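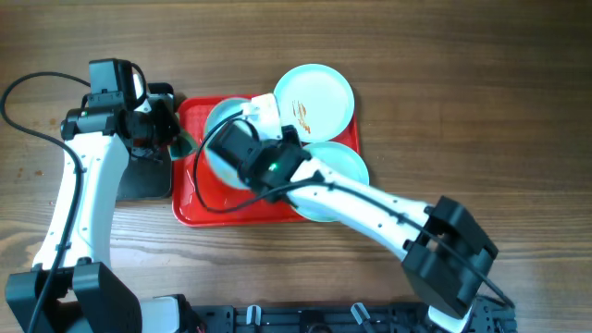 I lost the girl for a whole page, one of the Gresden readers wrote in the margin, and when she came back I did not know if it was the same night. The same reader added lower down that the dialogue was good, and could there please be more of the sister.

Sep 4, 2023. Workshop notebook, Tresenness, chapter 9, third draft.

I copied the remark at the top because it is the one I must work on first. The chapter went to the group with 1,635 words. It is short for us, the limit is 3,000, and I was proud that it was short. Now I think I have cut the wrong parts. In the second draft there was a paragraph where the girl goes down to the harbour and waits until the lamps are put out. I removed it in April because two people called it slow. It was slow. But it was also the only place where the reader could learn that the night was finished.

What I tried today:

First I put the old paragraph back exactly as it was. This does not work. The language is from an older version of me, every noun has an adjective before it, and the girl still has the name of the town in her mouth all the time. It does not sit beside the new dialogue.

Second try, one sentence only: "By the time they put out the lamps she had stopped counting boats." Better. It tells the hour, and it tells that she was waiting. I am not sure of "put out". In my language there is one verb for this, and in English I can choose from put out, turned off, doused, extinguished. Doused sounds like water to me. I keep put out for now and will ask the group.

Third try, I moved the sister's entrance to before the harbour, so that the sentence above comes between two conversations. It gives the chapter three parts and the middle one is very small. I read it aloud two times. The second conversation starts too suddenly now, with the sister already angry. I like that she is angry but the reader needs half a line to see where she is standing. Wrote "on the stairs" and left it there.

Notes about dialogue tags. I have a bad habit which the group has marked in three chapters already: I write "she answered" even where no question was asked. Went through the chapter and changed these to "said". One is left, on the page with the ferryman, and there it is correct. I also took out "she smiled" used as a tag, because a person can not smile a sentence. In the books I read as a teenager people smiled sentences constantly and I never noticed it.

Opening line. The present one is "Nothing came over the water that morning." The group was divided. Some found it strong and others said that it could begin any book. I made a list of other openings but they all try too hard, with a death or a scream in them. My feeling is to leave it, and to make the second sentence more particular. At the moment the second sentence is about the weather, and this is perhaps the true problem.

Dradex: the new version lost my comments when I exported the chapter. The text is complete, only the margin notes are gone. If anybody else in the group uses it, please export with the old format, it is still in the second menu. I have typed the important comments again by hand in the file for chapter 9. The comments for chapters 7 and 8 I did not do yet.

About the Hong reading room. We can have the long table for the autumn meetings, but they ask that we finish before closing and do not print there more than 40 pages in one evening. With six chapters in turn this is too little if everybody prints, so I suggest to read from the screen and print only the page one wants to discuss.

Quotation for the front of part two: still nothing. I wanted a line from the ferryman song, but it is my own song and it looks vain to quote oneself before one's own chapter. On the other hand many fantasy novels do exactly this, with invented chronicles and so on, and I enjoy them. The group should decide. I have put two possible verses in the shared folder, the shorter one rhymes and the longer one does not.

To do before next meeting:
- second sentence of the opening
- where the sister was between the stairs and the boat
- check "grey" and "gray", I have both in the same chapter
- age of the ferryman: old in chapter 4, but in this one he runs
- ask about put out / doused

Word count after today: not checked. I will look when the stairs are finished.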